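Progress report to Sternley, work package 4: articulated appliance tasks
Prepared by Ayanda Mkhize, Tuesday, May 7, 2019

Summary

Work in this period covered the microwave task on the Bernero bench. The method under test learns arm motion from demonstrations and adds a short corrective stage near contact. We recorded 200 demonstrations and ran 100 trials of each policy.

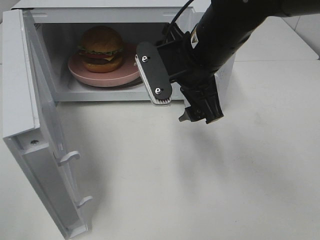
Each demonstration is split into segments at changes in gripper opening. The policy is trained on the segments separately and a small classifier selects between them at run time. Training on whole demonstrations gave poorer timing at the cavity, and this option has been dropped.

Wrist views are now used alongside the fixed views. They carry little information about the appliance until the arm is close to it, so their weight is raised only in the final approach.

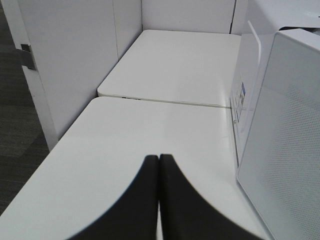 Calibration between the views is repeated at the start of each session, following the Ostermann procedure agreed last October.

Main sources of error

1. Grasping crockery. Contact at the rim leaves the bowl tilted if the approach angle is too shallow.
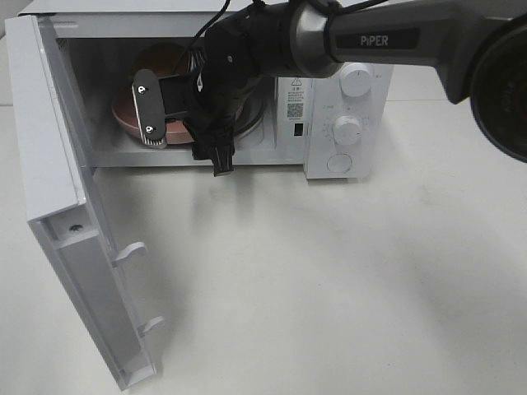
2. Door motion. The policy has no explicit model of the hinge. Errors in the estimated door angle grow when the door is partly open.
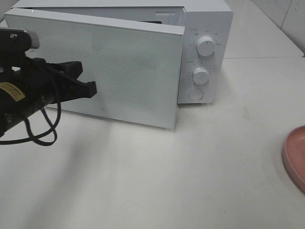

A hinge estimate from the fixed view will be added in the next period. The comparison with the Plidden baseline will follow, using the same demonstrations and trial count. No change to the budget is requested.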